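Print this thread | E-mail this thread

Warehouse and Stockroom > Waste and Recycling
Bagging loose plastic from appliance cartons

dockside_mac
Posts: 58

We take in large appliances for Resgate and unpack some of them on site before they go to the showroom. The cardboard goes in the baler and I have no trouble with that. The plastic is what fills the building. Every carton has a big clear bag, a few small bags, straps, tape, and some foam corners. Right now people push it into whatever is nearby and it all ends up in the general dumpster, and we pay for mostly air.

The hauler, Edavbridge, will take clean film separately if it comes in closed bags. They don't care what the bags are made of as long as they are tied and have no foam or strapping in them. I would like to hear what other people use and how they fill it. We have no room for a second baler and no budget for one either.

Macarena Ibarra

pallet_jack_tom

Clear 300 liter bags on a stand. You can see what is in them, the hauler can see what is in them, and if somebody throws in a coffee cup you find it before the truck does. We have used them for years. I would not bother with anything else.

Get the stand with wheels. The one without wheels gets left by the office and people stop walking to it.

renfield_r

Clear bags split. Put one strap with a cut end in there and it goes right through the side. We went to white woven sacks, the kind that parts or feed come in, and stopped buying bags. Ask around the building, somebody is throwing them out.

pallet_jack_tom

If there is a strap in there then it isn't clean film and the hauler should reject it. The bag splitting is telling you something.

renfield_r

It is telling me I have film all over the floor at closing time.

dockside_mac
Posts: 58

We do have woven sacks. There is a pile of them behind the racking. I had not thought of them for this, I assumed the hauler would want to see in. I will ask.

The trouble I remember from using them for other things is that they fall shut. You have one hand holding the top open and one hand trying to stuff plastic in, and half of it springs back out.

old_number_nine

Roll the top down before you start. Turn the rim outward and keep going until you have a thick cuff all the way around. It stands up by itself after that and both your hands are free. As it fills, unroll the cuff a turn at a time. When you get to the last turn you are done and there is enough loose material left to gather and tie.

I do it on the floor right where the cartons are opened. Carrying loose film across a warehouse to a stand is how you get film on the forklift axle.

White bags with the top folded outward while somebody works at the opening:
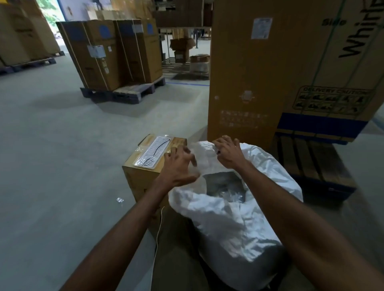
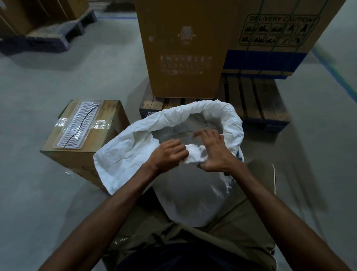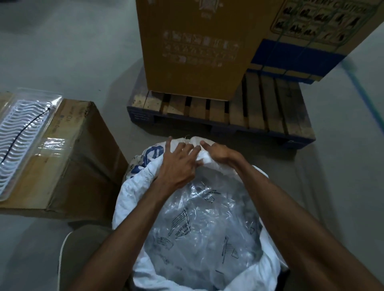
The other thing is how you put it in. Don't drop it in flat or loose. Wad each piece up as small as it will go, push it down to the bottom, and keep your hand on it a second while the air comes out. Film holds a lot of air. If you take the big clear bags first and flatten them against the inside you can pack the small stuff in the middle and it stays down.

For the very large covers, start at the closed end and roll toward the opening. Rolled from the other end it just blows up like a pillow and you have to start over.

dockside_mac
Posts: 58

Thank you, that is the kind of answer I was after. How full do you go? I have some people who will pack one until it can't be lifted.

old_number_nine

Film is light, so weight has not been a problem for me. Shape is. Go past the last turn of the cuff and you can't close it. I stop a hand's width below that.

brightonstockroom

I would keep small parts well away from whatever you are filling. We lost a bag of shelf pins and a power cord in the first week of doing it this way. They were in small clear bags mixed with the wrapping and went straight in with it. The customer called, we had no idea which sack, and two of us emptied all of them out on the dock.

What we do now: anything with contents gets put on top of a closed box beside the work. Trays, cords, manuals, hardware. It stays up there until the unit is checked off. Only empty film goes in the sack.

pallet_jack_tom

Again, clear bags. You would have seen the cord.

brightonstockroom

Not in the middle of a full one, no. You see the outside layer.

pallet_jack_tom

Fair enough, but you would see more than through woven white.

kestrel_lane

Do the woven sacks have to come out of the load at the other end? Our old hauler (De Bruijn, before they dropped our route) sorted film by hand and charged us for each woven sack as contamination. It is a different plastic from the film. They wanted film in film bags so the whole thing could go in together. Check that before you get comfortable with it. It showed up on our invoice a month later and there was no arguing with it by then.

renfield_r

Ours get emptied at the yard and we get the sacks back. Depends on who you deal with.

kestrel_lane

That is what I am saying. Ask first, get it in an e-mail.

dockside_mac
Posts: 58

I asked. Edavbridge will take woven sacks but they want them tied, not taped, and they want the outside marked so the yard knows it is film. They tip them and the driver brings the empties on the next pickup. No charge for the sack. I have that in writing.

They also said printed film is fine. I had been pulling out the bags with warnings and drawings all over them and I can stop doing that. Paper labels are the problem. Cut the label off if it is a big one.

We have 100 of the sacks on hand, so there is no cost to trying it. I am going to run it through January with one sack at each unpacking spot and see how the dumpster looks.

stekonuser

What about foam? We get shipments packed by Stekon and it is half film and half that soft white foam sheet. It feels like film and people can't tell the difference.

old_number_nine

Tear it. Foam sheet tears across easily and leaves a rough edge. Film stretches first. Show people once with a piece of each and they get it.

We keep a second sack for the foam. It fills quicker than the film one and weighs nothing.

renfield_r

On tying: use twine with a slip knot if you get the sacks back. Cable ties mean somebody at the yard takes a knife to it and you get it back with 5 inches missing off the top. After a few trips there isn't enough left to roll.

pallet_jack_tom

I still think the stand is better for a busy dock. Bending to the floor all day is hard on the back and I'm surprised no one has brought it up. For a few cartons a shift I can see the floor being fine.

old_number_nine

I kneel, or I put an empty carton under the bag to bring it up. A small box works, with the rim turned over the box edges so it can't slide down. On a concrete floor I'd want a knee pad if I did it all day.

dockside_mac
Posts: 58

We do a few cartons a shift, sometimes none. I will put a knee pad at each spot anyway. I marked two sacks this afternoon with a paint pen and the marking rubs off on the woven side, so if anyone has a pen that holds on that material I would like the name of it.

brightonstockroom

Tie a tag in with the twine. We gave up on pens.

Print this thread | E-mail this thread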